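Gladys Cuervo | December
Filed under: Robots at Work > When Things Go Wrong

Chapter 7: The Snag You Didn't Plan For

I'll start with my worst Friday at Prurkercombe. We had an arm called Denel sorting small parts, and it had done 3465 picks without a hiccup — I was rather proud of it! Then it swept across the bench, hooked a cable and kept going, dragging a tray of 300 screws onto the floor. No one was hurt, but I jumped a mile.

The fault was mine. I'd told Denel where the tray was and where the walls were, and I'd never said a word about the cable (it was thin, it was always there, I'd stopped seeing it). The force limit should have stopped the arm, and I'd set that far too high as well.

Cables are what this chapter is about, and we'll spend a good few pages on them before we get to force limits. They're thin, they bend, and they rarely stay where you put them. Take the blue lamp on the white table: its shade and base are easy enough to box off, but the black cord wanders off to the right in a lazy wave. Have a go at sketching a keep-out zone for that cord before you read on.

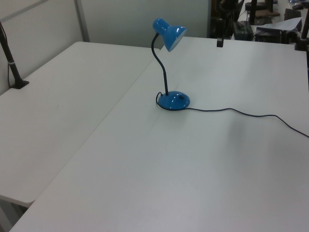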